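Open Day at Aguirre, or How I Spent a Day Off Looking at Pouches

Posted January 20, 2021

My brother-in-law collects wine. I collect small tools I have no use for, and so when Aguirre put up a notice that its workroom would be open to the public from ten to four, I was in the car before breakfast had settled. Admission was $5, refundable against a purchase. I did not get it refunded, for reasons I will come to.

The building is behind a tile warehouse and has two front doors, one of which is painted shut. Three of us stood at that one for a while. Eventually Guadalupe Jaramillo, who runs the place, came out of the other and waved us over with a clipboard. Masks on, coats on too if you wanted, as the windows were open and were going to stay open. 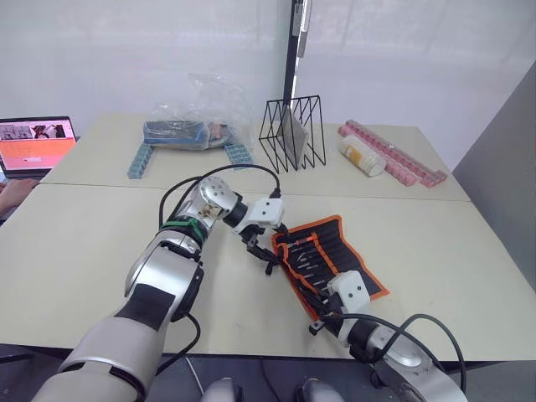
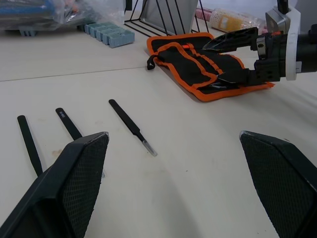

The black and orange tool pouch, seen from two spots at the table.

I should explain the appeal of a tool roll to anyone who doesn't feel it. You own a handful of thin metal things. They live in a drawer, where they migrate to the back and lie under the takeout menus. Then somebody sells you a piece of cloth with narrow pockets, and suddenly you have a kit. You are a person with a kit. The things are the same things, and you still don't know what half of them are for, but they stand in a row and you can roll them up and carry them to another room with purpose.

Aguirre doesn't make the tools. It buys them in, sorts them, and sews the rolls and pouches to fit, and that last part is where Jaramillo gets going. She gave us a long talk on piping. Orange, she said, outsells every other color they have tried, and gray came in so far behind that there are still 200 gray-edged pouches in a closet. I asked what was wrong with gray. "You put it down in a garage and it's gone," she said. I own two gray ones, both currently missing, so I let it drop.

Next came the sewing room, presided over by Teodoro Saludo, who has been stitching pockets long enough to do it while looking at you, and I wish he wouldn't. A pocket for a flat tweezer is narrower than you'd guess. Too wide and the tool leans over and pokes its neighbor; too tight and the customer writes a letter. He let me sew one. It came out roughly the shape of Florida, and he put it in a box with some others that I took to be from earlier visitors. The box was pretty full.

Upstairs (metal stairs, loud) is the returns shelf, easily the best part of the visit and not on the map they hand out. Milagros Pangilinan opens the returns and writes down what came back and why. People send back pouches with the wrong tools in them. They send back other companies' pouches. One man returned his with a set of good teaspoons inside and has not answered his email. Milagros keeps the spoons in a labeled envelope. She told us all this in a completely flat voice, and I would happily have paid the $5 just for her.

There was a demonstration of the new fastener, the Flurby, at eleven. The Flurby is a strap that closes a tool roll with one hand. Nassoro Makori closed it with one hand. Then he invited a woman from our group to close it with one hand, and she closed it with one hand, her other hand, and her knee. He said this was useful feedback. To be fair to the Flurby, it held once it was shut, and by the end of the session I could do it too, in about the time it takes to tie a shoe. Price to be announced in April.

Lunch was a table of sandwiches in the parking lot, a sensible arrangement in every respect except the temperature. I ate an egg sandwich with gloves on and talked to Ingeborg Pfister, who repairs watches and had driven a good deal farther than I had. She'd come for tweezers. She has strong opinions about tweezers, mainly that flat tips are for people who drop things. I drop things, and I like a flat tip, and we moved on to the subject of parking.

The shop was the last stop. It is a counter at the end of a hallway with room for 4 people, if they are fond of each other, and it was run on a ticket system that started at 994 for no reason I could learn. I held ticket 998 and a pouch with orange trim. Ahead of me a gentleman was comparing two sizes of what may have been the same screwdriver. By the time they called me the card reader had quit, and I had used my last bill getting in.

So I left with no kit. Jaramillo very decently wrote my name on a slip and pinned it to the pouch, and I'm to mail a check. My refund of $5 will come off the total, she says, as long as I enclose the stub. I put the stub somewhere safe. If it turns out to be in the drawer with the takeout menus, it may be a while.

Practical notes for anyone going next time: park by the tile warehouse, use the left door, bring cash, do the returns shelf early. Flaltska, two streets over, has coffee and an actual heater. The workroom restroom is fine but the light is on a timer, and the timer is short.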